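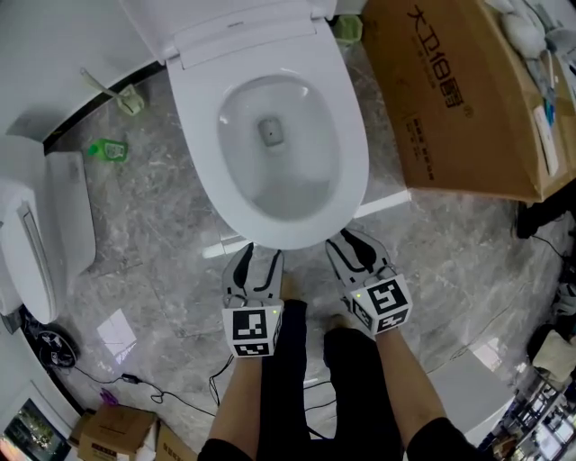
Lid up, smart seat unit on its side by the wall, carton on the right.

Smart seats and tankless toilets: questions we get a lot
Sulville Bath, Sincombe shop
Updated 2021-12-07

Will a smart seat fit the toilet I have?
Usually. Measure three things before you call: center to center on the bolt holes, holes to front rim, widest point of the bowl. Round or elongated, tell us which. Square bowls, no, sorry.

Do I have to take the old seat off first?
Yes. All of it, hinges too. Two bolts underneath on most. If they're rusted solid, soak them overnight and don't force it. Cracked china is not covered.

Where do I put everything while I work?
Floor is fine if it's dry. Lay an old towel under the new seat so the lid doesn't get scratched. Move the brush and the cleaner bottles out of the way first, you will kick them. Keep the carton and all the packing, we can't take a return without it.

How long does it take?
If you've done one before, nearly 20 minutes. First time, give it an hour. Our installer charges $80 in the Sincombe area, parts for the water hookup included. Outside of town call for a price.

Seat or whole toilet, which one?
Seat if the bowl is good and you like it. Cheaper, comes with you when you move. Whole toilet if you're redoing the floor anyway or the tank leaks.

What does tankless mean?
No tank on the back. Water comes straight off the supply line, so pressure matters. Low pressure house, talk to us before you order. We carry two lines, Polimow and Devadiga. Polimow needs less pressure, Devadiga is shorter front to back.
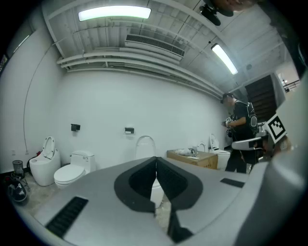 Power is the thing people forget. Every smart model needs an outlet close by, and an extension cord is not OK in a bathroom. Low on the wall is best, like the small white one on the left wall there, so the cord doesn't hang across anything. The egg-shaped one at the left end of the row, seat and lid up, is tankless if you want to see the shape. Have an electrician put in a GFCI outlet if you don't have one. We don't do wiring.

Can I get a cord longer than the one in the box?
No. Dont splice it either.

Seat is on but it wobbles.
Mounting plate isn't tight. Slide the seat off, snug both bolts, slide it back untill it clicks. Still moving, wrong size bushings, come by and we'll swap them.

What if the power goes out?
Seat: flush as usual, just no wash and no heat. Tankless: depends on the model, check the manual for the manual flush.

Warranty?
3 years on seats, parts only. Register within 22 days of purchase or it drops to one.

Who do I ask for?
Ashwin Unnithan for installs and returns. Anybody at the counter for the rest. Bring a photo of your bowl and the measurements.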